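Topics > Schools Abroad > Plerilwood

Print | E-mail

Clemis Fund posts, February

1/ We are raising money to put a well and a wash block at the primary school in Plerilwood. The school has 300 pupils and one tap, which runs in the mornings only.

2/ Flanamska did the survey for us. They suggest drilling behind the kitchen, on ground the school already owns. The pump would be a hand pump so the school can fix it with local parts. 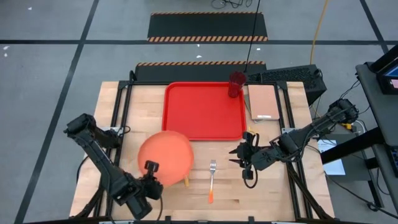
A reply asks whether the families in the village will be able to draw water too, or only the school.

3/ Yes, families can use it after lessons end. The head teacher wanted that written into the agreement, and it is.

4/ So far we have $1,863 from 22 donors. That pays for the survey and part of the pipe. 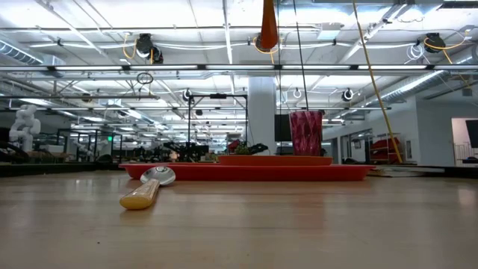 5/ The drilling is the big cost. Baumgart has given us a price and will hold it until the rains start. If we miss that, we wait for the next dry season.

6/ The wash block comes second. It will have 11 basins, with a low row for the youngest classes.

7/ Gifts can be one-time or monthly. Please write "Plerilwood well" on the check.

Print | E-mail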